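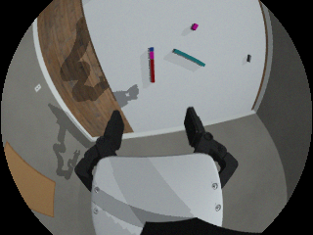
Fig. 8. Round table with small colored blocks on top.

Section 3: Leveling and Care of the Tabletop

Read this section before moving the table to its final position. Two people are needed for steps 2 and 3.

1. Clear the floor and sweep up grit.
2. Set the base where the table will stand. Do not drag it.
3. Lower the top onto the base and line up the bolt holes.
4. Start all bolts by hand, then tighten them with the key supplied. Go across the circle, one side and then the other.
5. Lay a spirit level on the top and turn the feet until the bubble is centered. Turn the level a quarter turn and check again.
6. Tighten the lock nut on each foot.

CAUTION: Do not use a power driver on the bolts. Stripped inserts are not covered by the Beltard warranty.

NOTE: On carpet, repeat steps 5 and 6 after one week.
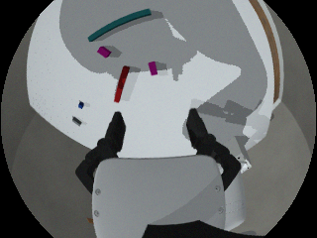 By Gerd Kettler, Benville | Updated 2022-08-12

Cleaning

Wipe the top with a soft, damp cloth and dry it right away. For grease, add a drop of dish soap. Do not use scouring powder, bleach or glass cleaner. Felt pads go under lamps, vases and anything with a rough bottom.

NOTE: Strong sun can change the color of the finish. Move lamps and trays now and then during the first months.

Spare parts

Foot with lock nut: part 53
Bolt set and key: part 121

Order through your Gerlach dealer. Give the part number and the serial number printed under the top.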